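Setting up your tide pool tank, part 2: adding the animals

Hi again, Idalina Falcão here. By now your Kotby tank should be full, salted and running with the pump on. If it's been going less than 4 weeks, close this guide and come back later. I rushed mine one December and lost every snail I had.

You'll need the Ginport test strips, a clean pitcher, a length of airline tubing and a towel (get a big one, trust me).

1. Test the water. You want ammonia and nitrite both at zero before anything living goes in.

2. Turn off the tank light and float the closed bag on the surface until the temperatures match.

3. Open the bag, tip everything gently into the pitcher and start a slow drip from the tank through the tubing. I go for two drops a second.

4. When the water in the pitcher has doubled, pour half of it away and let it double again.
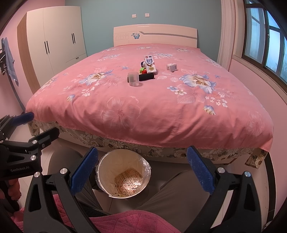
Milk carton and puzzle cube on a floral duvet.

5. Move the animals over by hand or with a soft net. Hermit crabs can be set right on the rock. Sea stars must stay underwater the whole time, so lower the pitcher into the tank and let them walk out!

6. Throw the pitcher water down the drain. It never goes in the tank.

Caution: anemones wander. Cover the pump intake with the Lutetti sponge guard before you add one, and wash your hands before and after you touch anything.

Note: I keep my Mushi heater unplugged all year, as my animals come from cold water. If yours are tropical, follow the heater booklet instead.

Leave the light off until the next morning and don't feed anybody yet. Feeding is covered in part 3.

Last updated February 2022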